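I left Codus in June with 414 vested options and a letter saying I had 90 days to buy them or lose them. I had never thought much about that line when I signed.

The price to exercise was $1,066. The tax was the part I had skipped — the company valued the shares higher than my strike price, and the gap can count as income.

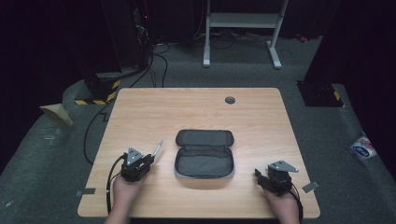 Paying for the options meant finding the paperwork first. My grant letter was from 11 hires ago and the plan had been amended since. I now keep that kind of thing in one place, a gray zippered pouch with a mesh-like lining, and it goes in the drawer when I'm done.

I bought 654 shares at Lukley the same way years back. Those are still worth nothing.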